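Stestoncombe Footbridge and Retaining Wall Repairs
Progress report to the Kushwaha Fund
December 21, 2020
Prepared by Kanchan Srivastava, project manager

Work since the last report

The east retaining wall is finished apart from the coping. The contractor, Bovano, completed the last concrete pour on the stem and stripped the forms after the cylinder tests came back above the specified strength. Two areas of honeycombing near the base of the third bay were cut back and patched. Vikas Sengar, our inspector, has looked at both and accepted them. The weep holes are clear and the drainage stone behind the wall is in place up to the level shown on the drawings.

Backfilling started from the north end. It went slower than planned. The fill from the first supplier had too much clay in it and failed the gradation test, so we sent back what had been delivered and changed suppliers. The new material passed. We have placed 561 cubic yards so far, in lifts, with a density test on each lift. One test came in low and that section was rolled again and retested.

On the footbridge, the old deck and railings have been removed. The two main beams were cleaned and inspected once the deck was off. Hemant Shakya's report says the north beam is in fair condition and can stay with minor repairs. The south beam has section loss at the bearing, worse than the original survey showed, and needs a welded repair plate and a new bearing pad. The repair detail has been drawn and sent to the county for review. We had hoped to have it back by now — the reviewer has asked for one more calculation, and Hemant is working on it.

The west abutment needed less work than we allowed for. The cracks there were surface cracks only and have been sealed.

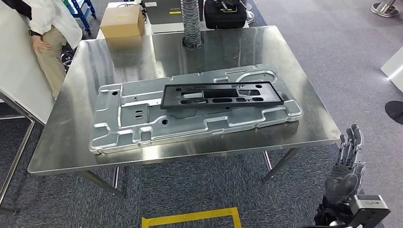
Public access and complaints

The temporary path along the mill road has stayed open the whole time except for one morning when the concrete pump was parked across it. We received 12 complaints in the period. Most were about mud on the road, and Bovano now sends a sweeper at the end of each working day. Two were about early starts. The crew had been running a generator before the permitted hour, and Ritu Nigam spoke to the site superintendent about it. There have been no further calls on that subject.

Safety

There were no lost-time injuries. One worker was treated on site for a cut hand. A delivery truck backed into the temporary fence and bent a post, which has been replaced. The excavation at the north end is inspected daily and after heavy rain.

Budget

We have spent 83 percent of the money for the retaining wall, and the remaining work on it should fit within what is left. The footbridge is less certain. The south beam repair was not in the original scope. Bovano's price covers the steel, the welding, the jacking and a new bearing pad, and we are still checking the jacking figure, which looks high to us. If it stands, the repair will use up most of the contingency. The saving on the west abutment offsets a small part of it.

We are not asking for more money in this report. If the county requires a larger repair plate, or a matching one on the north beam, we would need to come back to you.

Schedule

The wall should be complete, with coping and handrail, once the weather allows the coping mortar to cure properly. The precast coping units are made and are being held at the Nakus yard. Hanne Vídalín checked a sample of them for length and finish and rejected three for chipped corners. Replacements are being cast.

The bridge deck cannot go on until the south beam is repaired. With the county's review still open, we now expect the bridge to reopen in June, later than the date in the grant agreement. A revised schedule is attached and we ask for your written agreement to it.

Next period

Finish backfilling and compaction at the south end of the wall.
Answer the county's question and order the repair steel.
Set the coping units along the 263 feet of wall.
Agree on a final price with Bovano for the beam repair.
Confirm the railing color with the parks department — they have had the samples for several weeks.

Invoices, test reports and inspection notes for the period are in the attached folder. Questions on costs should go to Ritu Nigam, and questions on the beam repair to Hemant Shakya.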